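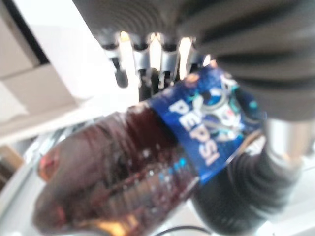

Ticket 3755: Refrigerator, lower freezer drawer
Site: Hidley staff kitchen
Submitted to: Osagie Facilities Desk
Status: Open

Reported fault: Cola stored in the lower drawer is freezing overnight. The drawer is set to 2 degrees and is intended for drinks only.

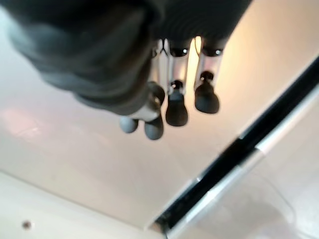
Entry 1, 9:40 a.m. The control panel was checked and found to be in freezer mode. The setting was returned to drinks mode. Staff are asked not to change it.

Entry 2, 2:15 p.m. Bottles must lie clear of the vent slots along the right inner wall.
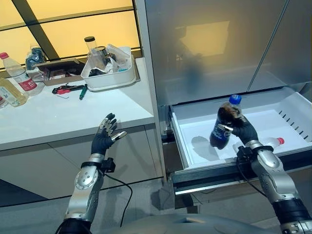 The tools on the counter beside the open carton are to remain there until the handle strip has been inspected.

Entry 3, 4:30 p.m. Drawer temperature has risen by some 17 degrees since the morning reading.

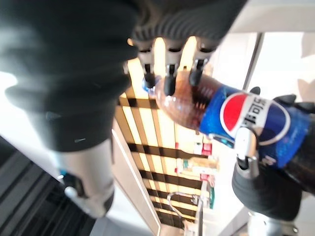

Any Pepsi bottle that appears swollen should be set aside unopened. The next reading is due in 4 hours.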